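Pristis Confirms Technical Package for Risthorpe Round

Pristis will run a revised rear suspension and a new brake cooling layout at the Risthorpe round of the championship in November. Both cars will carry the full package from the first practice session.

The rear suspension uses a stiffer lower wishbone and a relocated pushrod mount. The change is intended to reduce ride height variation under braking, where the car has lost rear stability this season. The new parts completed 900 kilometers of private testing without replacement. 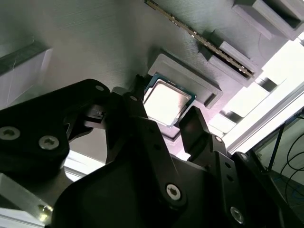 Photo: Pristis Media

Brake ducts have been enlarged at the front to suit the Risthorpe circuit, which has two heavy stops per lap. Discs and pads are unchanged and will again be supplied by Ogura. Race distance is 37 laps.

The team will also introduce a revised differential map for low-speed corners. Drivers can select between the new and previous settings from the steering wheel.

Zukus remains the team's lubricants partner under the existing agreement. Gearbox oil will be sampled after each session.

Practice and qualifying take place the day before the race, which starts at 2 p.m. local time on Sunday. The paddock opens to ticket holders at 9 a.m. on both days. Media accreditation requests should be sent to the Pristis press office before the end of October.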